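Notes from a chat with Binta Danladi, who wrote the bench rules for the arm cells at Norkville. May 2019.

She starts with speed. "Slow first, always. 50 runs at low speed before anyone touches the setting." Two people on shift, one with a hand near the stop - no phones.

Then the bin. "Clamp it. If the bin creeps the arm is working from a lie." Cables get checked at every changover, she says, and anything that rubs gets re-tied.

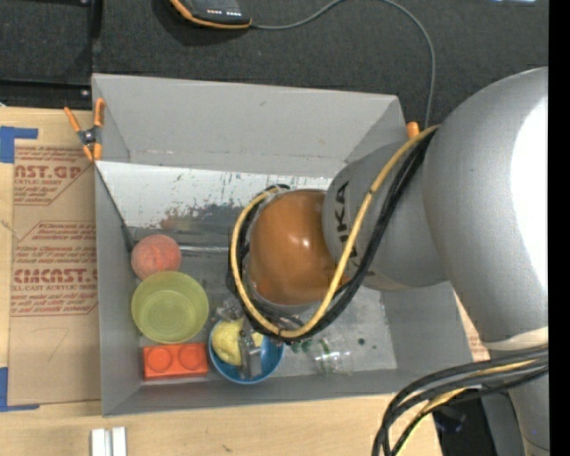
Does everyone stick to it? "Mostly. Kha Kim wrote me up in January, my own rule." She laughs. Next job is the log sheet - three pages, wich she wants down to one.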